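중고 충전기·케이블 모아 나누는 ‘선 정리의 날’, 1월에 다시 열린다

2018년 10월 18일

쓰지 않는 충전기와 케이블을 모아 상태별로 나누고 필요한 사람에게 돌려주는 ‘선 정리의 날’ 행사가 내년 1월에 다시 열린다. 행사를 운영하는 생활용품 재사용 단체 프리카르(Prikar)는 이번 가을 행사에서 접수한 물품의 분류를 마치고 결과를 공개했다.

프리카르에 따르면 가을 행사에 들어온 물품은 모두 2099점이다. 휴대전화 충전기와 USB 케이블이 대부분이었고, 노트북 어댑터와 멀티탭, 이어폰, 탁상용 스탠드도 함께 들어왔다. 이 가운데 해외용 플러그가 달린 충전기 200점은 따로 모아 여행자와 유학생에게 나누기로 했다.

접수 장소는 공유 사무실 라야르(Lallard)의 1층 공용 공간과 주민 센터 두 곳이었다. 접수는 한 사람이 한 번에 42점까지 할 수 있었다. 상자째 들고 온 주민도 있었고, 서랍에서 나온 케이블 하나만 봉투에 넣어 온 주민도 있었다. 이사를 앞두고 한꺼번에 정리했다는 주민이 많았다고 단체는 전했다.

분류는 3단계로 이루어졌다. 먼저 겉면을 살펴 피복이 벗겨지거나 단자가 휜 것을 골라냈다. 다음으로 단자의 종류에 따라 나누고, 마지막으로 전원을 연결해 충전이 되는지 확인했다. 충전이 되지 않거나 연결 부위에서 열이 심하게 나는 물품은 나눔 대상에서 빠졌고, 폐전자제품 수거 업체인 부스티에(Vustier)에 넘겨졌다.

가장 시간이 많이 걸린 일은 엉킨 선을 푸는 작업이었다. 여러 가닥이 한 봉투에 담겨 들어오면 단자부터 찾아 한 가닥씩 빼내야 했다. 무리하게 잡아당기면 단자와 선이 만나는 부분이 상할 수 있어 속도를 내기 어려웠다. 단체는 다음 행사부터 케이블을 한 가닥씩 느슨하게 말아 끈이나 종이테이프로 묶어 달라고 요청하기로 했다. 고무줄은 오래되면 녹아 피복에 달라붙는 경우가 있어 피해 달라고 했다.

충전기 본체와 케이블을 따로 나눠 담는 방식도 이번에 처음 도입됐다. 지난 행사까지는 함께 들어온 것을 한 묶음으로 보관했는데, 한쪽이 고장 나면 나머지까지 찾는 사람이 없어 남는 일이 잦았다. 본체는 플러그 모양과 출력에 따라, 케이블은 길이와 단자에 따라 정리했다. 출력 표시가 지워져 읽을 수 없는 본체는 나눔에서 제외했다.

가을 행사에서는 색이 있는 물품이 흰색이나 검은색 물품보다 먼저 나갔다. 가족이 여럿인 집에서는 비슷한 충전기끼리 섞이는 일이 많아 한눈에 구별되는 것을 찾는다는 설명이다. 단체는 이런 의견을 받아들여 나눔용 케이블 끝에 색깔 테이프를 감아 주는 코너를 따로 마련할 계획이다. 테이프 색은 가져가는 사람이 고를 수 있고, 충전기 본체에는 이름을 적을 수 있는 작은 스티커를 붙여 준다.
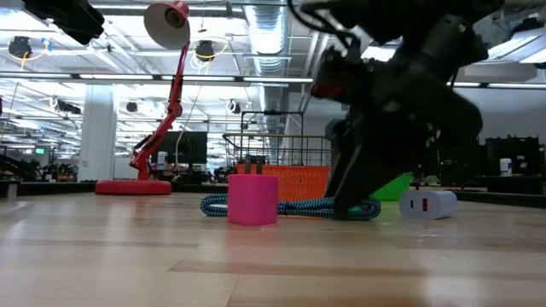

색으로 물건을 구별하는 방법은 집에서도 쉽게 써 볼 수 있다. 식구마다 색을 하나씩 정해 두고 충전기와 케이블에 같은 색 표시를 해 두면 된다. 둥글게 말린 청록색과 검은색 무늬의 꼬임 케이블이나 그 앞에 놓인 밝은 분홍색 정육면체 모양 충전기는 다른 물건과 섞여도 금방 눈에 띈다. 흰색 충전기처럼 흔한 색은 작은 표시 하나만 붙여도 찾기가 한결 쉽다. 주황색 바구니처럼 옆면이 그물 모양으로 뚫린 것에 담으면 뚜껑 있는 상자보다 안에 든 것을 확인하기 편하다. 바구니 하나에 너무 많이 담으면 다시 엉키기 쉬우므로 자주 쓰는 것만 두는 편이 낫다.

프리카르는 집에서 보관할 때 주의할 점도 함께 안내했다. 케이블을 접어서 꺾지 말고 원래 휘어 있던 방향으로 둥글게 마는 것이 좋으며, 본체에 선을 단단히 감아 두는 습관은 단자 쪽을 상하게 할 수 있다. 물기가 있는 싱크대 주변이나 햇볕이 바로 드는 창가는 보관 장소로 알맞지 않다. 어느 기기에 쓰던 것인지 모르는 어댑터는 기기에 적힌 전압과 전류를 먼저 확인해야 한다.

나눔을 받고 남은 물품은 현재 사치데바(Sachdeva) 창고에 보관돼 있으며, 1월 행사에서 다시 나눈다. 1월 접수 대상에는 충전기와 케이블 외에 탁상용 스탠드와 소형 스피커가 포함된다. 보조배터리와 분리된 배터리는 안전 문제로 받지 않는다. 전구가 달린 스탠드는 전구를 빼서 종이에 따로 싸 와야 한다.

참가비는 없고 사전 신청도 받지 않는다. 물품을 내지 않은 사람도 한 사람당 3점까지 가져갈 수 있다. 행사 날짜와 접수 시간은 라야르 1층 게시판과 각 주민 센터 안내문을 통해 공지될 예정이다.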